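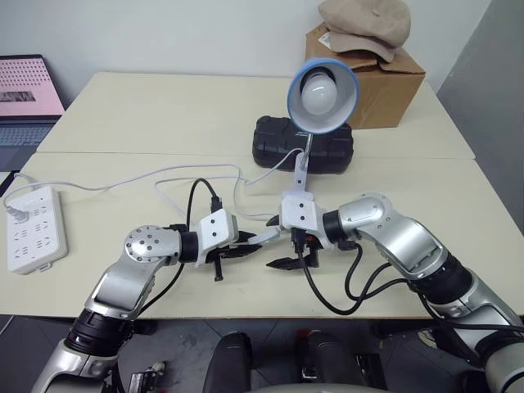
Pale cream tabletop under two silver arms, grippers almost touching.

Pale work surfaces and how they age
November 12, 2022

The surface laboratory at Hoarau, in Stilaritz, tests tabletops for contract furniture makers. Its head of testing has handled pale finishes for most of her working life. She asked to be identified by her position only, as the lab's clients are competitors of one another. The conversation covered color drift, gloss, cleaning damage and the wording of specifications.

Most complaints that reach the lab concern yellowing. The customer buys a run of white or cream tops, adds a second run later, and finds that the two do not match. "The usual assumption is that the second batch was made wrong," she says. "We measure both against the retained sample, and in most cases the new one is on target and the old one has moved."

The causes vary with the finish. Clear coats over a pale base tend to yellow in the coat itself. Pigmented finishes hold better, but the binder still reacts to ultraviolet light and to heat. Some finishes also yellow in the dark and recover part of their color once exposed to daylight. "A top that sat under a stack of binders can come out darker than the area next to it. People report it as a stain and try to scrub it off. I tell them to take the binders away and wait before doing anything else."

She considers cream a more forgiving choice than white. A small shift toward yellow is easy to see on a neutral white and much harder to see on a color that already contains yellow. It also reflects slightly less light, which matters under strong overhead lamps. The drawback is in ordering. "White has many versions, and cream has more. If you write 'cream' on a purchase order, you have specified nothing. Write the supplier's code and keep a physical sample in a drawer."

Gloss receives less attention from buyers, although in her view it causes more daily discomfort. The lab reads gloss at a fixed angle on a scale where the reference is a polished black glass standard set close to 100. A matte desk finish reads low on that scale. Her concern is change over time, which is seldom even. "Forearms polish a matte surface. The front edge goes shiny and the back stays as delivered. By then no cleaner will bring it back, as the texture has been worn down."

The lab recently completed a comparison for Biltell, a furniture company that wanted to know how many cleaning cycles its standard pale finish would take. Panels were wiped under a weighted pad with a neutral detergent, a diluted alcohol product and a chlorine-based disinfectant, 3 panels for each. The first visible change came with the disinfectant, at cycle 424. The detergent panels showed no visible change when the test was stopped.

She is cautious about the result. "It applies to that finish, that pad and that concentration. In an office, people spray it on and walk away. Contact time does more harm than wiping, and our test has very little contact time in it." A separate spot test addresses this point. A drop of product is placed under a glass cover for 24 hours, wiped off, and the area is examined under angled light after a rest period.

On marks from ordinary use, her advice is brief. Start with water and a soft cloth, then neutral detergent, then water again. Residue left by the detergent holds dirt, and she has seen tops sent in as permanently gray that needed only a proper rinse. Melamine foam sponges should be kept away from matte finishes. "It is a fine abrasive. The mark goes, and so does the texture around it."

Cut edges are the other weak point. Water enters at the joint between edge band and face, the core swells, and the face lifts in a line. The lab uses a test rig from Cosov to cycle edge samples through humid and dry conditions. She prefers it to simple immersion, which she describes as too severe to separate an acceptable edge from a good one.

Asked what buyers should request from suppliers, she mentions the color tolerance in figures, the gloss range with the measuring angle stated, and the list of cleaning products used in the lightfastness and chemical tests. Many data sheets give a pass or a rating without the conditions. "A rating of four on its own means very little to me. I need the lamp, the duration and what it was compared with."

The lab is now preparing a series on repair lacquers for pale tops, where the difficulty is matching color and gloss at the same time. Results are expected after the current set of panels comes out of the light cabinet.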